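Is the housework robot here yet?

Posted 9/25/19

I have wanted a robot to do my housework since I was old enough to be told to do it myself. So when people ask me whether machines can do chores yet, they should know they are asking a fan. My answer is that they can do a few, they are learning several more, and the ones they are learning are far more interesting than the ones they have already cracked.

Start with what works. In April I bought a Fimus, the little round floor cleaner, for 1,850 kroner in a sale, and I love it far more than is sensible. It goes under the bed, where I have never gone. It gets stuck on the fringe of the hall rug about once a week and calls for help in a sad voice, and I go and rescue it, and we both carry on. The floors are cleaner than they have been since I moved to Durberg. I would buy it again tomorrow, even at the full 1,999.

But look at what I do before it can start. I pick the socks up. I put the chairs on the table. I open the doors, all of them, and wedge the bathroom one with a shampoo bottle as it swings shut on its own. The machine does the boring bit in the middle and I do the fiddly bits on either side, and the fiddly bits are the chore. Anyone who has tidied a child's room knows that running the vacuum over it is the reward at the end.

Doors are the thing I keep coming back to. I've become a door bore, my friends will tell you. Think what you do when you go from the kitchen to the bedroom with a pile of towels. You hook the handle with an elbow, you step back a little so the door can come past you, you turn your shoulder, you catch it with a foot before it hits the wall. You plan none of that. A robot has to plan the lot, and it has to know how wide it is while it does so. The doorway is also the place where the rooms stop being alike - on one side there are worktops and ledges, on the other a bed and a rug, and each side wants a different kind of care.
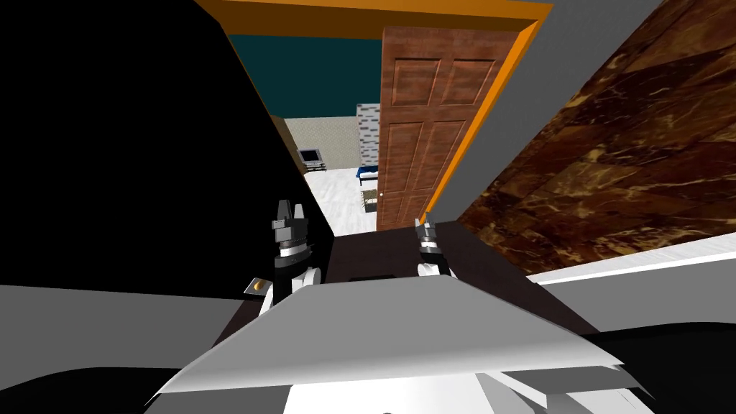

Two arms, one doorway, all in simulation.

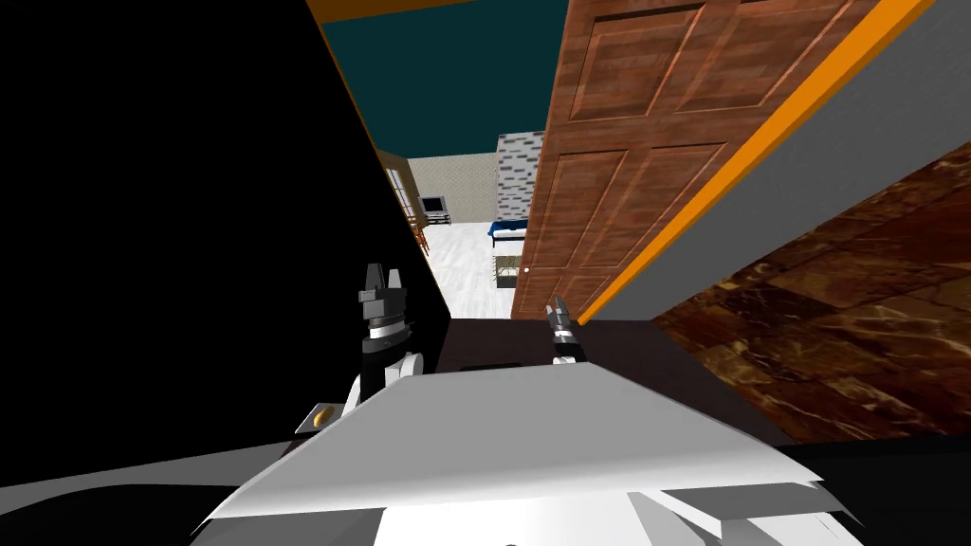 I used to be snooty about simulation. It seemed like cheating, a bit like learning to swim on the carpet. I have changed my mind completely. A made-up flat costs nothing to crash into. You can hang the door on the other side, change the floor, move the bed, swap the handle for a knob, and let the machine try again before the kettle has boiled. Any real workshop would run out of doors (and patience) by lunchtime. The price is that made-up rooms are kind in ways real ones are not. Hinges don't squeak or sag. There's no coat hanging on the back. Nothing has been painted shut by the last tenant.

That gap is where the next few years of work will go, and I think it's a marvellous problem. How hard do you have to pull a door you have never met? People find out by pulling it. We start gently, feel it give or not give, and pull harder. A machine that can do that, with arms that notice when they are being pushed back, has learned something it can use on drawers, fridges, oven doors and the lid of the jam. I would trade every talking speaker in the country for one arm that can tell a stiff drawer from a locked one.

The shop floor ought to be easier, and in some ways it is. A small packing firm I know, Jarken, has had an arm lifting boxes on to pallets for 3 years now. It is very good. It lifts the same box from the same spot all day and never rubs its back afterwards. Then one morning a supplier changed the tape, the new tape was shinier, and the arm stood there like someone who has walked into a room and forgotten why. It was sorted out by the afternoon, and the people who work beside it told me they wouldn't want to go back. They'd also told me, before I had my coat off, that sweeping up, unjamming the label printer and finding the lost trolley are still done by hand. The big heavy job went to the machine and all the little ones stayed behind.

I find that cheering, oddly enough. It tells you that the small jobs we're rude about are skilled. Folding a fitted sheet is hard! Clearing a table with half-full glasses on it is hard, and so is knowing that the scrap of paper by the phone matters and the one by the bin does not.

There is a fair case against all my excitement, and it was put to me by a neighbour who has watched this sort of thing be promised for longer than I have been alive. Every decade there is a film of a machine pouring a drink, and every decade she pours her own. She's right about the films. My reply is that the films used to show one trick in one kitchen, done on the best try of the day, and the good work now is about the thousandth kitchen. The Dong project publishes its failures next to its successes, with the reasons, and reading them is the most hopeful evening I've had in ages. The failures are new ones. The arm reached the knob and turned it the wrong way. The base stopped a little too close and had no room for the door to swing. Those are the mistakes of something that has got as far as the door.

So would I have one at home now? For the floors, yes, and I do. For the towels, no, I'll go on using my elbow. I would let a two-armed machine loose in my hall if somebody stood next to it with a big red button, and I'd make everyone tea and watch all afternoon. Ask me again in 20 years and I hope to be complaining that it puts the mugs away in the wrong cupboard.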